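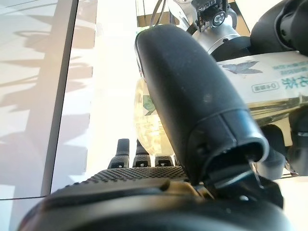 Drinks shelf trial, Friday: pale bottle with the green and white label, amber one lying on its side with the "0卡路里" label.

Back on the bottles. Lorraine Sutcliffe wants a decision on whether we can tell drinks apart by color alone, and I still don't buy it. Her note from August says the color of the liquid is "enough for sorting at a glance." Whose glance, and in what light?

Take the pale one. Against a bright background the liquid glows, and you can see it's a little yellow. I put the same kind of bottle in the dim corner by the sink and would have sworn it was water. The amber one holds up better, but most of what faces you is white label, so you're judging by whatever strip is left over.

The labels aren't the easy answer either. With the bottle on its side the big teal characters run sideways, and I caught myself going by the gray bird with its wings out. The box says zero calories, fine, that's a claim on a label and tells me nothing about what I'm sorting for. Plenty of bottles say the same.

Asked Kalogeropoulos for their color chart at 10. They sent the Plorkden one, sheet 585, which was drawn up for cooking oils. Not sure why they think oil and soft drinks go together. Held it up to both bottles anyway and got a different match each time I moved the lamp. I'm not writing those matches down as results.

The Warkari people claim 100 percent correct on their own shelf. I'd like to know how many kinds were on it. If it was cola and water, I could do that too — from across the street.

Left to do:
- same bottles, lamp off, blinds down
- turn each one so the label faces away
- ask Lorraine what "at a glance" means in seconds
- find out who moved box 1072, the spare bottles were in it

Fakska offered us their light booth again. Still no price, and the last offer came with a two-week wait. I'd rather get the blinds fixed first and see how much of the trouble goes away. My guess is not much, but I've been wrong about the blinds before.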